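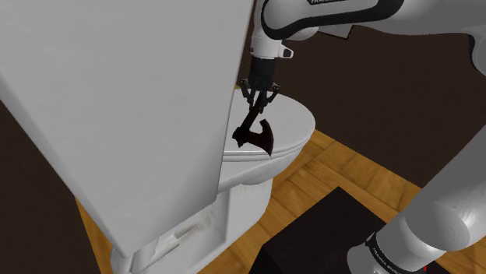

Simulated arm with the axe over the white fixture, side view.

November 16, 2018
Notebook, sim bench. Visit to the Bosier open day at Bestcombe

Writing this up the same evening while it is all still in my head. I went for the simulation room and nearly missed it, because the signs in the lobby send you up to the warehouse demo first. If they run it again in December, go left at the stairs.

The room was small, two long tables and a wall screen, and it was packed the whole time I was in there. They were showing Ponico, their scene generator. You give it a room, a robot and a pile of objects, and it drops the objects in wherever there is space and lets physics settle them. Then the arm gets to work. The object library has 2000 models in it and nobody has sorted them by what belongs with what, so you get an axe in the same room as the plumbing. I loved this. We have been hand-placing blocks and mugs on the same gray table for months and wondering why our grasp planner falls over on anything else!

What I wanted to know was how they handle long thin things held near one end. The axe is a great case for it: handle slanting up to the fingers, all the weight in the head, so any slip turns into a swing. They said they compute the inertia from the mesh with a density per part, which we don't do (we have one density for the whole object, and I bet that is why our hammer behaves like a balloon). Must fix. It is probably an afternoon's work in our loader.
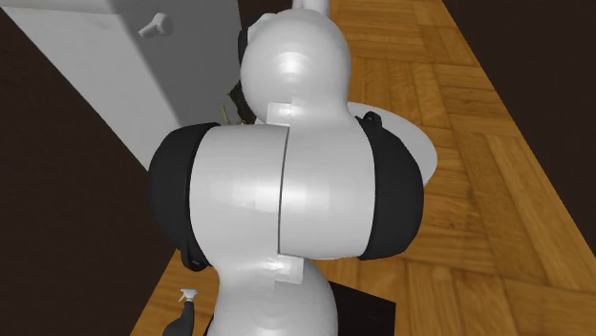 The second thing I talked to them about was camera placement. Ponico lets you put virtual cameras anywhere, and they deliberately keep the bad ones. I asked why, and got a very good fifteen-minute answer with sketches on the back of a program. A planner that has only ever seen clean views falls apart the first time its own arm gets in the way, and from some angles the arm gets in the way of nearly everything. With a view like this one, the middle joint covers most of what is going on, the round white thing on the right is only part visible, and you can't see the gripper at all. Their policy gets frames of that sort mixed in with the good ones, and it has to learn to wait or lean on another camera. We throw such frames out. I now think we have been throwing out the useful ones.

They also render the floor properly, grain and knots and all. I had assumed this was for show. The person at the table said they had a version with flat colors and the depth estimates came out much worse when they moved to real footage. No numbers given, so treat as hearsay, but it fits with what we saw on the Cullinane job, where everything was fine until we met an actual patterned floor.

Some loose notes from the same conversation:

Batches are 200 scenes, run overnight. Any scene where an object starts inside another object gets dropped automatically before the arm moves. Ours checks after, which wastes the run.

Gripper friction is randomized per episode, within limits. Table friction isn't. I asked why not and they wrote it down, so maybe I was useful too.

Scene seed is stored with every frame. Sounds obvious. We store it with every run, and then can't find the frame.
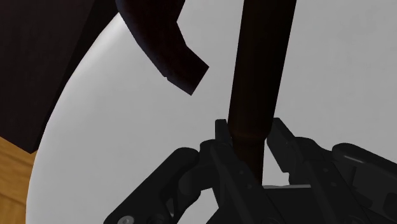 Grasp approach got the longest demo, and it was the part I'd have paid to see. They stop the playback anywhere, spin the view, and draw the contact normals on top as little arrows. You can step one tick at a time. Somebody behind me kept asking for "one more back" and they kept doing it, bless them. With the close-up paused and the arrows off, you can study the geometry yourself: the dark cylinder has a shoulder right by the fingertips and a narrower end below, and the right pad sits very near it at the top while lower down there is an open wedge between pad and object. So if you close from a pose like that, which bit touches first? I guessed the shoulder. Our contact model would treat the pad as one flat patch and never ask. Theirs samples 48 points across each pad, and I want to try the same, even if it slows us down.

I did ask about speed. They have 46 scenes going in parallel on one machine, with the full pad sampling on. I have no idea how. They said most of it is skipping contact checks for anything that hasn't moved, which we could do too.

To do on our side:
Per-part density in the loader, hammer first.
Put the blocked-view frames back into the training set and rerun the old comparison.
Overlap check before the arm starts.
Seed in the frame header.
Pad sampling on a branch. Start with a bottle, then something with a shoulder on it.

Also they had very good cinnamon rolls. I have their contact sheet in the back of this book, and they're happy to have two of us over for a longer session if we bring our own object meshes. I'd like to bring the hammer.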